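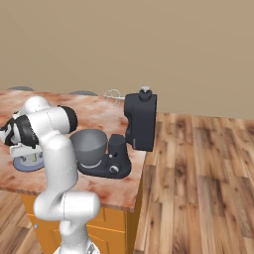
Figure 3. Rendered kitchen island with a mottled, marble-like countertop in reddish pink and cream.

3.2 Surface pattern and the cleaning of kitchen counters

The second part of the study looked at whether the pattern of a countertop changes how often people wipe it. Earlier interviews in Braveston had suggested that it does. Several households with plain white counters said they cleaned after every meal, while households with veined or speckled stone said they cleaned when they happened to notice crumbs. These were self-reports, and people tend to overstate how much they clean, so we wanted a measure that did not depend on memory.

We recruited 322 households through the Berge tenant register. All of them rented, and all had lived in the same unit for at least one full winter. Renting mattered for our purposes. Owners often pick a countertop to suit their habits, and that would make it hard to tell whether the surface shaped the habit or the other way around. Tenants mostly take what is already there.

Each household kept a paper diary for 27 days. The diary sheet had one line per meal or snack and a column to mark if the counter was wiped before the next one. We did not ask what product was used. Sheets were collected in April and entered by two coders working separately. Where the coders disagreed, the line was read again by both of them and settled by discussion. Lines that could not be read were dropped.

Counters were sorted into three groups using the landlord's inventory: plain, lightly patterned, and strongly patterned. A mottled surface with streaks in more than one color, of the general type in Figure 3, was placed in the strongly patterned group. Butcher block and tile were left out, as grout lines and wood grain bring cleaning problems of their own. Color was recorded but not used for sorting. Dark plain counters stayed with light plain counters, a choice we return to in Section 5.

Households with plain counters wiped more often than those with strongly patterned ones. The lightly patterned group fell between the two, but closer to the plain group than we had expected. The difference was largest after breakfast and smallest after dinner. Dinner leaves pans, plates and grease, and people in all three groups seemed to treat the cleanup as one job that included the counter. Breakfast leaves toast crumbs and sugar, which are easy to miss against a busy background.

Household size had an effect as well. Homes with children under six wiped often whatever the surface, and when these homes were removed from the sample the gap between plain and strongly patterned counters grew wider. Kitchen size had no clear effect. Neither did the age of the building, although older buildings in the sample were mostly in one district and the comparison is weak.

A smaller group of 19 households agreed to a follow-up visit. During the visit they were asked to judge the cleanliness of their own counter and then to run a damp white cloth over it. Most tenants with strongly patterned counters rated the surface as clean before using the cloth and gave a lower rating afterward. Tenants with plain counters seldom changed their rating. Two said the cloth looked cleaner than they had feared.

The diaries cannot show how dirty any counter was at a given time. A household that wipes less may also spill less, and cutting boards were in use in many of the homes. The swab samples described in Section 4 were taken to address this point.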